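Let the Club Build the Boring Robot

Every spring our after-school robotics club has the same argument. Half the students want to build something for the arena, with armor and a spinning blade. The other half want to teach two arms to do kitchen chores. For the past 2 years the kitchen side has won, and I think it should keep winning.
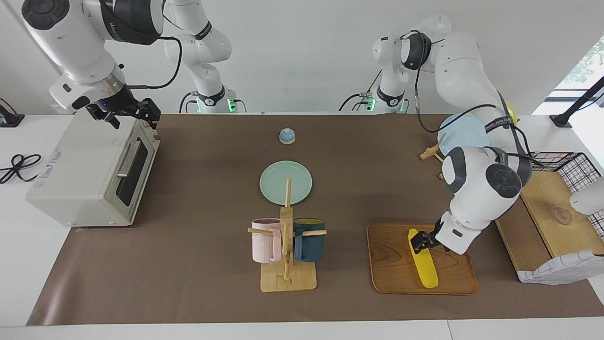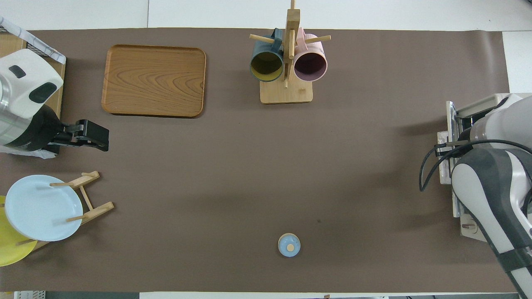 Zoila Londoño
February 2025

I coach at Montoya, a public high school with one lab and a budget that has not moved in a long time. Our students enter the Sultport Challenge, a regional event held in April. There are two divisions. The arena division fills the gym and gets the local news. The household division takes place in a side room, and the teams run tasks like moving food onto a tray, hanging a mug, or putting a plate in a rack. Parents wander in, watch an arm take a very long time to pick up a toy corn cob, and wander out again.

I understand why they leave. I still think the side room is where the better education is.

Start with what the work asks for. In the arena a robot has to be sturdy and quick, and a student driver makes most of the decisions. On the table the students have to say exactly what they want done, and they find out fast how little they have said. Take a mug on a peg. A person hanging up a mug doesn't think about which way the handle faces. A student writing the steps for an arm has to think about it, and then has to think about the second mug, and about what the first one does when it gets bumped.

One of my juniors spent most of a semester on plates. She had done well in every math class she ever took and she assumed this would go the same way. Her notebook for that project ran to 557 attempts. A lot of the entries are one word long. But by the end she could look at a run and tell you which part had gone wrong, whether it was the approach, the grip or the release, and she could explain it to a ninth grader without making the ninth grader feel stupid. I can't teach that from a slide.

The second reason is money. A competitive arena robot gets wrecked, and then you buy parts. Last time we entered that division we spent $500 on replacement motors and wheels in one season, and we did not make it out of the first round. The arms cost more at the start, and we would not have them without a grant from Fondex, a parts supplier in our county. But the things they handle are plates, mugs and a tray. When we want a new task, a student brings something from home.

The third reason is who stays. I have 30 students on the roster this year. When we built arena robots, the same handful did the driving and the machining, and the rest stood around them. With the table, there is setup to plan, there are notes to keep, there is code, and somebody has to decide what counts as a finished task. That last job starts more fights than any other. Is the mug hung if it is on the peg but tilted? They argued over that for a whole meeting and I let them.

There are fair objections. The first is that it is slow, and slow work loses kids. That is true. We lost several in the fall, and at least two of them would have stayed for a battle robot. I don't have a good answer except that we lost kids the other way too, and those were quieter about it.

The second objection is that students don't build the arms themselves, so they miss the mechanical side. I take this one seriously. Our students can swap a gripper and route a cable, but they are not cutting metal. We now run a short build unit before winter break to make up for it. It isn't enough and I would like more hours.

The third came from a parent at Brinevent, the tech night our district puts on. He asked why anyone would need a robot to set out a plate. I told him that his mother might, someday, or he might. He said he would rather do it himself. So would I, but I have relatives who can't, and I would like the people designing these machines to have spent some time as teenagers being frustrated by a plate rack.

What I am asking for is modest. The Sultport organizers should put the household division in the gym for at least one session, with a camera over the table and a screen big enough to see it on. They should have a student from each team explain the task before the run starts. People will sit through a slow thing if they know what is hard about it. And coaches at other schools who have the arms sitting in a closet should take them out before the next season and try one task, any task, with whatever is in the staff kitchen.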